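Jul 27, 2026

Lomwood workshop, memorial books and service sheets

Right, catching up, because I let the notebook slide while the Lindqvist job was on and now Lai-ching is asking me things I should be able to look up.

The Lindqvist book first. Maj-Britt Lindqvist wants a book of condolence for her father that can sit open on a stand at the chapel and stay open without anyone holding it. Sounds simple. The sample I made in January was lovely to look at and snapped shut like a mousetrap, so this time I've gone for a sewn text block with a loose hollow at the back and no glue past the first folds. Better! It lies flat from the middle outwards straight away, and the front pages behave once you've run your hand down the gutter a couple of times. I left it open overnight with nothing on it and it was still open this morning, though the first section had lifted a bit at the fore-edge.

Paper is the heavier Tanditz cream. I did try the lighter one and fountain pen came through on the back, faint but there, and people do turn up to funerals with fountain pens. Ballpoint was fine on both. Felt tip was awful on both, so we should put a decent pen in the box with the book and hope they use it. (King-fai thinks the pen should be on a ribbon. I think it looks like a bank.)

Grain direction – writing this in large letters in my head – runs head to tail on the new Tanditz sheets, the opposite of the last lot. I'd folded 9 of them before I noticed the cracking along the fold. They've gone in the scrap drawer for test prints. Please check every new packet by bending a sheet both ways before you cut, even if the label looks the same.

Glue. The Kundis paste is on the bench with the blue lid and I like it very much for the endpapers, much less for the cloth. It goes on smooth and gives you plenty of time to shuffle things about, but on the black cloth it struck through in two places and left a greyish bloom that wouldn't brush off. Went back to our own mix for the boards, thinner than usual, brushed out from the middle. No bloom. Kwan-ho wants to try the Kundis on the grey cloth before we give up on it altogether, so there's a strip under the nipping press with his initials on. Don't take it out until he's looked at it.

Now the service sheets, where the real muddle was. The family sent the wording by email, then sent it again with the order of the hymns swapped, then rang Tsung-han and swapped them back. What got set was the middle version. Not his fault and not really mine, but I was the one who passed the proof, so here is what we're doing from now on. The phone call gets typed up and sent back to the family, and nothing goes to plate until somebody in the family has answered that email. I know it feels heavy-handed when people are grieving. It feels a lot worse to hand them a sheet with the wrong hymn on it.

We caught it with 3 copies off the press, thank goodness. Reprinted on the same stock and you'd never know.

Names and dates: I'm going back to reading them out loud to another person, letter by letter, the way we did when I started. The screen check missed a hyphen in Maj-Britt's name on the first proof, in the list of who survives him, and she spotted it in a second. She was very nice about it. Still made me go hot all over. Lai-ching read the final one to me across the bench and it took hardly any time, so there's no excuse.

While I'm on wording, a note for whoever does the next one. If the family writes "passed away", we print "passed away". If they write "died", we print "died". King-fai tidied one up last winter so it matched the newspaper notice and it upset the widow, who had picked her word on purpose. Same goes for the order of the children. Leave it be, even when it looks out of order to us, and ask if you really think it's a slip.

Photo page. The portrait they gave us is a small print with a crease over the shoulder. I scanned it at our usual setting and it came up soft, so I did it again on the flatbed in the back with the lid weighted down, and that pulled the crease nearly flat. Took the yellow out a little and left it at that. I had a go at removing the crease completely and it made his jacket look like it was made of plasticine, so I went back a step. Kwan-ho agrees the faint line is fine. I'll show her both and let her choose.

Printed black on the cream looks a touch brown next to the cloth. I don't mind it, it's warm, but it would look wrong beside a white card, so the bookmarks need to be on the Tanditz as well and not on the white we keep for the Fu jobs. Speaking of Fu, they've confirmed the thank-you cards, 1000 of them, deckle on one side only, and they want the envelopes lined. I've said yes. I may regret it. Tsung-han has made a template for the liners out of an old cereal box and it works nicely, but it wants redoing in something stiffer before we start properly or the corners will go.

Foil on the cover. Tried the dates in silver and in blind. Silver came out crisp on the second go, once I'd let the type warm up properly and stopped fussing. Blind looks handsome in the right light and vanishes completely in the wrong one, and a chapel is mostly the wrong one. Silver it is, unless Maj-Britt says otherwise. The dwell wants to be 2 seconds on this cloth, any longer and the edges of the numerals fill in.

Still to do on this job: trim the ribbon and seal the ends, get the box lid to sit square (it's catching at the back left corner, needs a whisker off the lining), and print the little card that says what to do with the book afterwards. People put them in lofts, and lofts are terrible for them. Lai-ching has a good draft that doesn't sound bossy.
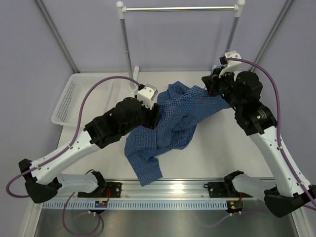

The ribbon I'd like done before the box goes back on the bench, as the dark grey frays the minute you look at it. Kwan-ho has the sealing stuff. If the lid still catches after that, leave it for me and I'll reline it.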